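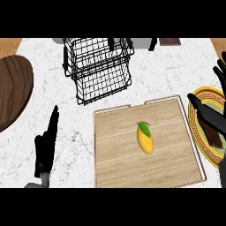
Candness Housing Association has opened a kitchen refurbishment scheme for tenants in the Droltberg district, with 478 homes due to be included before the end of the programme. Applications opened in February and will be dealt with in order of need. Tenants may choose from a range of worktops, including a white marble finish with fine grey speckles, and may keep their own boards, wire baskets and other storage if they wish. The choice of finish will not affect the rent.

Home News Your Home Repairs Contact

Search this site Enter keyword Go

Filed under: Tenant News, Home Improvements

The first stage covers 58 homes on the Greltar estate, where many kitchens have not been replaced in more than 30 years. Work on each property is expected to take up to 50 working hours. Tenants will have the use of a temporary sink and cooker during that time, and water will be switched off only between 9am and noon.

The contract has been awarded to Michailidis, which carried out the association's bathroom programme in the same district. All fitters will carry identification, and tenants should ask to see it before allowing anyone into their home.

A payment of £900 is available to households that need to move out while the work is done — for example, where a member of the household has a serious health condition. Requests should be made in writing at least four weeks before the start date given in the appointment letter.

Tenants who have already fitted a kitchen at their own expense are not required to take part. They are asked to return the form enclosed with their letter so that the property can be placed on a later list. Large print copies of the form are available from the Droltberg office.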